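Home Robotics Short Course
Session 4 handout: reach, fingers and the first pick-up
Updated 2024-02-04

Welcome back! Last session we got as far as homing the joints on the Gostuvard build, and most of you went away with a pair of arms that could wave at each other. Lovely to watch, not much use in a kitchen. Today is about getting the fingers where you want them, and I'm using my own set-up so you can see what a build looks like once it's been lived with for a while.

First job is always the fingertip check. Close the gripper all the way and look down the wrist camera. You want the two tips meeting at a point, with the seam between them running straight up the middle of your view. If one tip sits ahead of the other, go back to the finger screws before you touch a single number in the software (I lost a whole evening in June doing it the other way round).

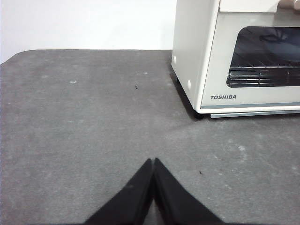

Fig. 1. Wrist view, fingers closed, toaster oven at the back right.

Grey benchtops are a bit of a mixed blessing, by the way. Black fingers show up nicely against them, but a speckled surface gives the Softić tracker a lot of little dots to get excited about. Wipe down first and then set your threshold. Mine is at 301 and I leave it there unless the lighting changes — yours will be different, so write it on the inside of the lid.

Something else to watch is glass. An oven door is dark and shiny and throws back reflections, and depth readings off it are rubbish. I draw a keep-out box in Gorkari that covers the whole oven plus 5 cm in front, and both arms have to respect it. Do the left arm, copy it to the right, then check the right one anyway, as the copy flips the sideways axis and I've been caught by that more than once.

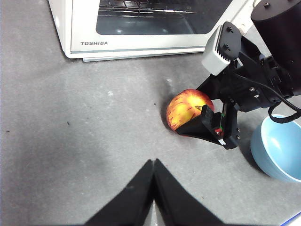 Fruit is a great thing to practise on. An apple is round enough to roll off if you come in crooked, and firm enough to put up with a clumsy squeeze. Bring the tip in low, well under the widest part, and go slowly. Keep your other gripper closed and out of the way while you do it, and have a look at where your cables hang! A loop drooping over a bowl is fine until the arm swings back and takes the bowl along for the ride.

For the motor current limit, start at 537 in the Siline config file and work upwards in small steps. If the finger stalls before it has a decent hold, go up a step. If the skin bruises, come back down.

To do before next session:
Redo the fingertip check on both arms and save a wrist view of each.
Draw your keep-out box and test it with the speed turned right down.
Try four pick-ups from different sides and note which approach slipped.

Bring your notes along, scribbles and all, plus a spare set of finger screws if you have them.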